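# What I've been up to at the folding table
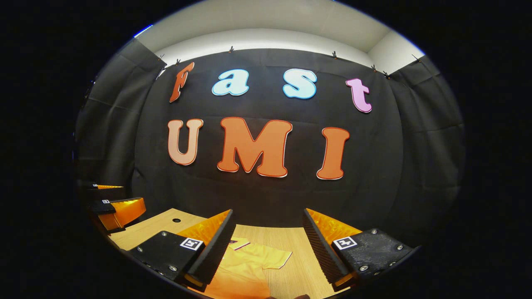
## Teaching with your hands instead of a joystick

Hello again from the Vundholm end of the corridor! A few of you asked at the last get-together what I do all day with a pair of orange-fingered pincers, so I've been given a page to explain myself.

The short version is that we want a robot arm to fold clothes, and we want to teach it by showing it. The old way was to sit at a controller and drive the arm through the fold, which is slow and a bit like doing up your shoelaces with oven gloves on. The way we do it now, you pick up a hand-held gripper, walk over to the table and fold the thing yourself. The camera rides on the gripper, so it sees what the fingers are doing from very close up, and it has a fisheye lens, so it also gets most of the table and a good bit of the walls. The black-and-white square markers on the finger blocks let the software work out how far open the fingers are at any moment. No arm needed until much later, and I can do it in my socks.

One go at a fold is what we call a demo. I start with the garment bunched up on the table, then smooth, fold, smooth, fold, let go. Some days I do this until I dream about sleeves.

## The question for this round

Everybody in the group had a different hunch about what makes a good set of demos. Mine was variety. The Bretia lot thought it was neatness, and that we should throw out anything where the person fumbled. So we tried both.

We collected 600 demos and made two piles out of them. The tidy pile had only the clean goes, where the fold went right first time. The messy pile had the same number of demos in it, but we let in the ones where a corner slipped and the person went back and picked it up again. Same training recipe for each (we call ours Kang, and no, I don't remember why), then 50 tries on the arm with each version, with garments it hadn't met before.

The tidy version failed 19 times. The messy version failed 6 times. I did a small dance.

Watching them run, you can see where the gap comes from. When the tidy version drops a corner it carries on as if it were still holding it, and very solemnly folds a bit of air. The messy version goes back for another grab, often more than one, and usually gets there in the end. It's slower, mind you. On an easy garment the tidy one is done first and it looks much nicer doing it, so the Bretia people do have a point and they've made it to me several times.

## Before anyone gets carried away

Fifty tries is not very many. We only used one table and one kind of lighting, with the black cloth up behind it the whole time, and I have a nagging worry that the model likes that cloth more than it should. Thin, slippery fabric is still a disaster for everyone, me included. And we've no proper way yet of saying how messy is too messy. I had one afternoon's worth of demos that I did while tired, and adding those made things worse, so there's clearly a limit somewhere.

The soft finger pads deserve a mention too. The ridged strip on the inside grips cloth far better than the smooth ones we had before, but it picks up fluff like you wouldn't believe. Wipe them down between sessions, please. If you borrow a gripper and bring it back fluffy I will know.

## What's next

In March we're moving on to two-handed folds, with a gripper in each hand, which is harder than it sounds if you're as right-handed as I am. We'll also take the set-up over to the Latora room for a while and try it without the cloth, on a different table, to see whether the numbers hold up.

I could do with more hands for that. You don't need to know anything about robots, and it takes around an hour including the bit where I show you how to hold the thing. Old jumpers, tea towels and children's clothes are very welcome as well, any size, clean if possible. There's a box by my door.

25 February 2019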